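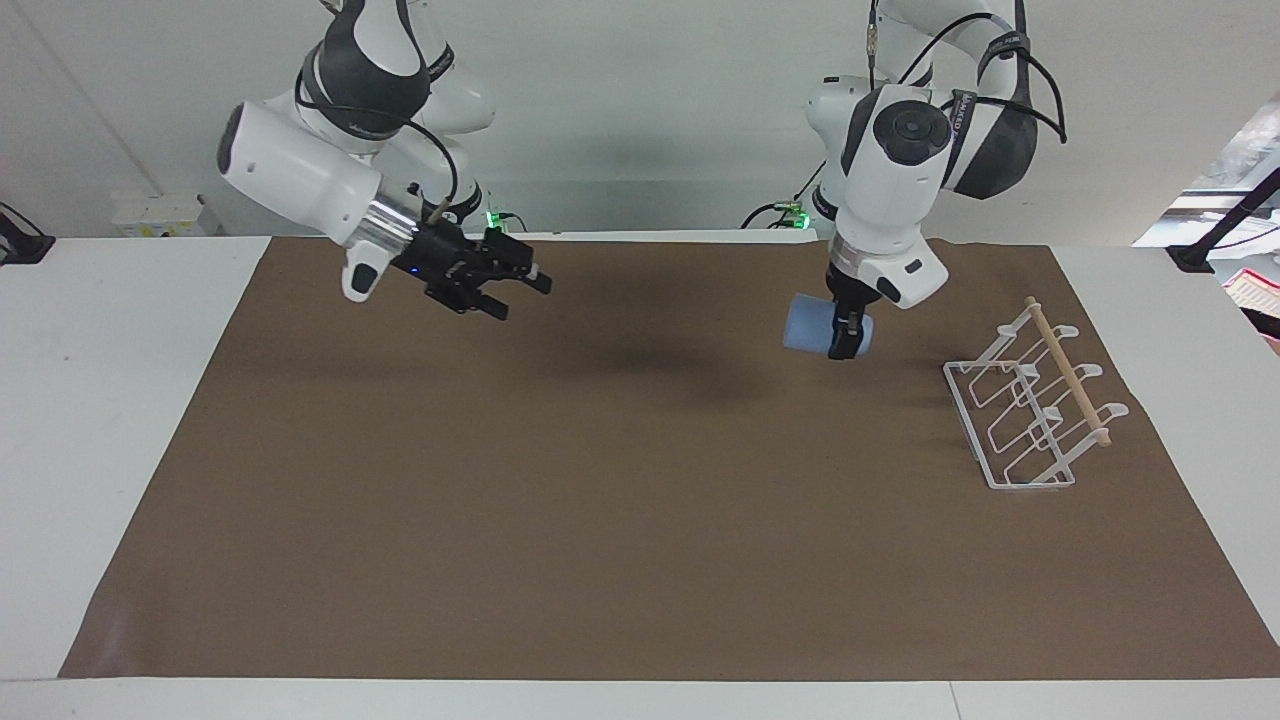
Figure 7. Task "cup and rack" during recording. The left arm holds the cup, the right gripper is open.

Section 4. Recording the examples
Trinwood two-arm station, revision 17/03/2021

Shares 12 | Comments 3

Before you start this section, the arms must be calibrated (Section 3) and the Kalmont recording program must be open on the operator computer. One set for this task is 100 good examples. Please plan to record 104, so that a few can be removed at the checking stage.

4.1 Preparing the table

1. Lay the brown paper flat on the table. It must reach under the whole working area of both grippers.
2. Put the wire rack on the paper, on the side of the left arm. Left and right are always said from the robot, so in Figure 7 the left arm is on the right side.
3. Check that the hooks of the rack are empty.
4. Place the light blue cup on the paper, where the left gripper can reach it without stretching the arm fully.
5. Move both arms to the start position and open both grippers.

Note: Do not change the paper for one of another colour in the middle of a set. If it is torn, finish the present example, close the set and begin a new one with new paper.

4.2 Recording one example

1. Press Record in Kalmont and wait for the tone.
2. Guide the left gripper to the cup and close it slowly. Stop closing when the cup is held firmly.
3. Lift the cup a short distance above the table and turn it sideways if the task sheet asks for this.
4. Bring the cup to the rack and hang it on a free hook.
5. Open the gripper, move it back in a straight line, and return to the start position.
6. Press Stop. Choose Good, Poor or Discard.

The right arm has no grasp in this task, but it is recorded all the same. Keep its gripper open and away from the path of the cup.

CAUTION: Never reach between the arms while recording is on. Press Stop first, then Hold, and only after this move the cup or the rack by hand.

4.3 Variation between examples

Change the starting place of the cup after every example. Change the angle of the rack after every ten. Small changes are enough — the rack must stay fully on the paper.

Note: An example where the first grasp fails and the second succeeds may be marked Good. An example where the cup falls from the rack is marked Poor, and it is kept in the Stana folder, separate from the set.

4.4 If the recording stops by itself

Error 77 means that one arm has sent no position to the program. Discard the example, check the cable of this arm at the base, and repeat from step 1 of 4.2.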